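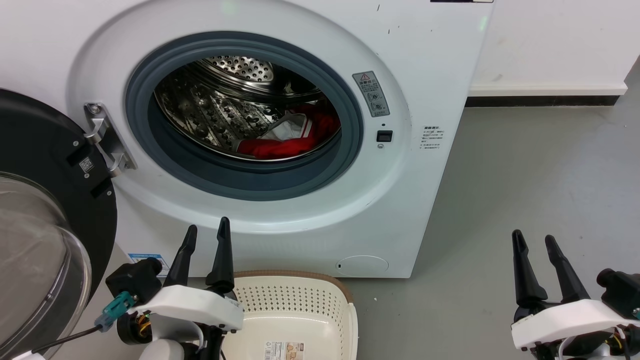 4. Setting up the wash programmes

Read this section before the first load. The quick card in the lid of the box covers the same ground in 8 lines and leaves out most of what goes wrong.

4.1 Before you plug in

The Prodik plug-in meter goes between the wall socket and the machine. It reads the power drawn and sends the figures to the Wornix app. It does not save any electricity by itself, whatever the sleeve on the box suggests. Any saving comes from you choosing a different programme after looking at the figures, and some households will look at them for a fortnight and change nothing.

1. Switch the machine off at its own control and then at the wall.
2. Pull the machine's plug out and push it firmly into the face of the meter.
3. Push the meter into the wall socket. It should sit flat. If it rocks, take it out and use another socket.
4. Switch on at the wall. Wait for the green light to stop blinking.

CAUTION: Do not use the meter with an extension lead, a multi-way block or a timer. Do not use it with a tumble dryer, even if the dryer is rated below the limit printed on the back of the meter.

CAUTION: If the meter smells or is too hot to keep a hand on, switch off at the wall and stop using it. Do not wait to see if it settles down.

4.2 Naming the machine in the app

1. Open Wornix and choose Add appliance.
2. Pick Washing machine from the list. The app will offer to find your model for you. Skip this.
3. Type a short name. Up to 15 characters will show on the main screen.
4. Press Save and go back to the main screen.

Note: The model finder matches the pattern of power use against a stored list. In our trials at Drarnthorpe it was wrong often enough that we stopped using it, and a wrong match fills in the wrong programme names. Typing them in yourself is dull but only has to be done once.

4.3 Recording your first programmes

The app needs to see each programme run from start to finish before it can compare them. Record the ones you use. There is no point in recording the wool cycle if you never wash wool.

1. Load the machine as you would on any normal day. Do not make up a special test load.
2. In the app, press Record and type the programme name as it appears on your machine, with the temperature.
3. Start the machine within 2 minutes. After that the app gives up and you must press Record again.
4. Leave the meter alone until the cycle ends. Opening the app is fine.
5. When the summary appears, check the length against the machine's own display or a kitchen clock. If the two are far apart, delete the recording.

Note: Long eco programmes often confuse people here. A cotton eco wash that takes 118 minutes or more may still use less power than a much shorter one, as most of the power goes on heating the water. Do not take our word for it, or the machine maker's. Record both and compare.

4.4 Reading the comparison

The comparison page lists your programmes with the cheapest at the top. Treat small gaps between neighbours as no gap at all. Cold mains water in November takes more heating than it does in summer, and a heavier load takes more again, so one recording of each tells you very little. Record every programme at least twice.

The page also gives a star rating. We asked Sajib Chowdhury, who wrote the Akanda edition of this guide, how the stars are worked out. He could not get an answer from the app's makers either, and advises turning them off under Settings, Display, Ratings - the figures underneath are clearer anyway.

The "yearly saving" is a guess. It takes your last few washes and assumes you will go on in the same way for twelve months, holidays included. It also uses a preset price per unit until you enter your own, so do that first:

1. Find the unit price on your latest bill. Leave out the standing charge.
2. In Settings, choose Tariff, then Single rate or Two rate.
3. Enter the price in pence, with the decimal point.
4. If you chose Two rate, enter the start and end of the cheap hours. Check them against the bill, as the app does not correct for summer time.

CAUTION: A cheap night rate is no reason to run the machine while everyone is asleep. The app will send you reminders to do so unless you turn off Night tips.

Text last checked 2024-05-05. For error lights, see section 5.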